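Notebook, hangar 2 bench side. September, started 6:40 am

Recurrent training records, second pass. Picking up where I left off, the torque tool sign-offs are done and I'm not opening that box again.

Problem as it stands: the human factors refresher runs on a 24 month clock for everybody, but the old spreadsheet counts from the date of the certificate and the Atik system counts from the date the person sat the class. Those can be weeks apart. So a mechanic shows green in one and amber in the other and whoever looks first wins. Went through the whole roster this morning. 129 people with some kind of authorization, 83 match in both places. The rest are off by anything from two days to most of a month.

Decision for now: class date is the date. Wrote it on the whiteboard. If the manual says something else then the manual gets changed, but I read section 4 twice and it just says "date of completion", so no help.

7:55
Called Standico about the borescope course. They moved it again. New slot is the week the second Drastley airplane comes in for its heavy check, so I'd be losing two of the three people who can sign for engine inspections at the exact time I need them. Asked for a seat split, one goes this round and one goes next. Woman on the phone said she'd ask. Did not sound like she would ask.

Borescope currency list, from memory, CHECK:
Cristóbal - good through spring
Lertchai - good, but practical part never scanned in
me - lapsed, fine, I don't do them any more
new guy from Suksawat - has the course, different blade type, does not count until he does the differences module

8:30
Found Lertchai's practical sheet. It was in the back of the de-icing folder. No idea. Signature there, assessor stamp there, aircraft reg missing. Can't accept it without the reg. Work order number is on it though so I can get the reg from that. Pulled the order, matched, added reg with my initials and todays date next to it, not backdated. Copy in his file, copy in the quality tray.

Same folder had four fuel tank safety certs in it, all loose. Logged them. Two were people who left.

9:15
Fuel tank safety, while I'm at it. Phase 2 is due every two years like the rest but we've been treating the initial as good forever if the person stays on line maintenance. Don't think that's right. Highlighted the paragraph and left it on Cristóbal's chair.

Hours. The quality office wants classroom hours for the year by shift. Total comes to 2,714 incl. on-the-job time. Without OJT it is much lower, and I don't think they know which one they asked for. Sent both, labeled.

Night shift is the weak one as usual. They get offered the same classes but at 10 in the morning, after a full night, and then we act surprised at the test scores. Suggest: one class a quarter starting at 9 pm, instructor gets paid the differential. Put that in the proposal last year too. It came back with "noted".

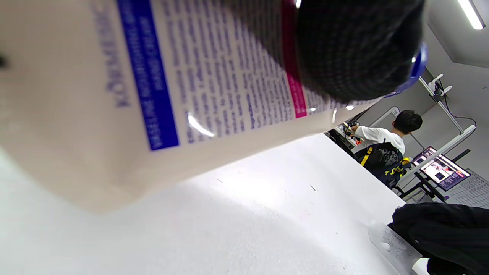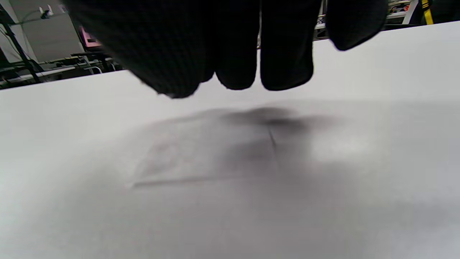 Cristóbal Mansilla read over this page at lunch and says the class date rule is fine for human factors but wrong for type courses, where the practical comes after and the cert isn't valid until the practical is signed. He wants two date columns, theory and practical, and the clock running from whichever is later. He also says I'm wrong about the fuel tank thing, the initial does stand, it's only the continuation training that repeats, and that I should give him his chair back.

OK. Agree on the columns. Not convinced on fuel tank, will look up the wording before I cross anything out.

1:10 pm
Redid the sheet with two date columns. Takes the mismatch list down a good bit, most of what was left was type course people. Remaining ones by hand.

Things that broke when I added the column:
- the expiry color formula, pointed at the old column, fixed
- the print layout, now goes onto a second page, not fixed
- the Atik import. It wants columns in a fixed order and doesnt tell you, just loads the practical date as the license number. Caught it on the third row. Rolled back.

Workaround is export a stripped copy with the new column moved to the end. Wrote the steps on the card taped inside the cupboard door.

2:45
Looked up the wording. Cristóbal is right on fuel tank. Crossed out my note above, well, I would but it's in pen and I need the other half of the line. Consider it crossed out.

Standico called back, they will split the seats. I take back the comment. Lertchai Kaewsai goes first since his file is now complete, Cristóbal next round. Need the purchase order in within 30 days or they release the seat.

Differences module for the Suksawat transfer: he can do it online, needs a quiet desk and a login. Login requested. Told him not to sign for anything on the engine until I tell him in writing. He'd already been told the opposite by the day lead, so now I have to go talk to the day lead.

3:30
Talked to the day lead. He thought "has the course" meant has the course. Fair enough, the authorization list just says BSI with a tick in it. Splitting that into one tick per engine type, next revision.

Open:
- PO for borescope seats
- night class proposal, resend, same words, new cover page
- authorization list revision, BSI by type
- print layout
- ask quality if they want OJT in or out
- the two leavers' certs, how long do we keep those, three years or is it longer?? ask Cristóbal, from a distance

Stopped 4:20. Cabinet locked, key back on the hook.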